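Session rules for hand-held gripper recording, second version

05/12/2025

I rewrote our rules for recording with hand-held grippers in people's homes. The old sheet had grown to two pages and the operators had stopped reading it. Yulan Han cut it down, Adesuwa Aliyu put back the parts on consent, and what follows is the result with my notes.

Pads first. Check both finger pads before every session and again after every 5 episodes. A pad that has slid down the finger by 2 mm changes the contact point enough to spoil a batch, and the operator won't feel it. We log pad changes by cycle count and replace at 2000 closures, whatever the pad looks like.

Start each episode with the fingers open and clear of the objects. Hold still, then move. The Tindo converter looks for that pause when it splits a session into episodes, and without it somebody has to mark the cuts by hand.

Leave the room as the resident keeps it. Adesuwa was firm on this and I agree. Operators like to tidy, and a tidied bedroom teaches a policy very little about bedrooms. Move something only if it is a trip hazard or shows a name, an address or a face.
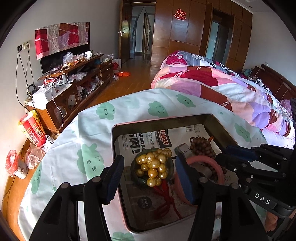 Small and soft items need their own line in the log. Beads, cords and tassels snag in linkages, so pick strung items by the string's thickest part and stop at the first sign of resistance. Do not pull. A snagged episode is kept and tagged, never deleted — the Hukano set lost most of its failure cases that way and we are still short of them.

Anything the resident calls valuable or religious is asked about separately, before recording, and the answer is written down.

Still open: whether mirrors should be covered. Yulan says yes, I say tag them and carry on. The next version will settle it.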